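April, bench 2, started 9:20

Flilevico desktop, case 191, on the bench again. Job is to get the drive wiring sorted before the box goes back to Tegwen Watkins.

Side panel off. Dust was light this time; brushed the fan and the bottom of the case and left the rest. Board boots from the test stick, so memory and supply are fine as far as I care today.

Drive copied to the spare first, 300 GB used, no read errors. The copy took until after lunch. Madhu wants the spare kept until Tegwen has signed for the machine. It is in the top drawer with the case number on tape.

Power lead: the old one had a loose fit at the drive end. Swapped for one from the Warkia bag. It goes on square and stays on when tugged. Ran the wires down and to the left, no sharp bends.

Data cable is the blue SATA one. Too long for this case, so it goes in as a loop by the drive cage. I would like a shorter one, but the shelf is out. Amna, please add 20 short ones to the Cesitach order. 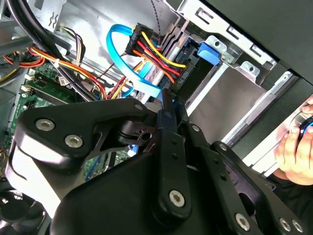
Blue latch on the cage is stiff. Don't force it, press it in and wait for the click. Eirlys broke one on case 537 and we have no more of them.

Left to do:
long drive test overnight
tie the spare cable back from the fan
check the panel closes without touching the loop
new label on the back

Cadi has the screws in the lidded cup.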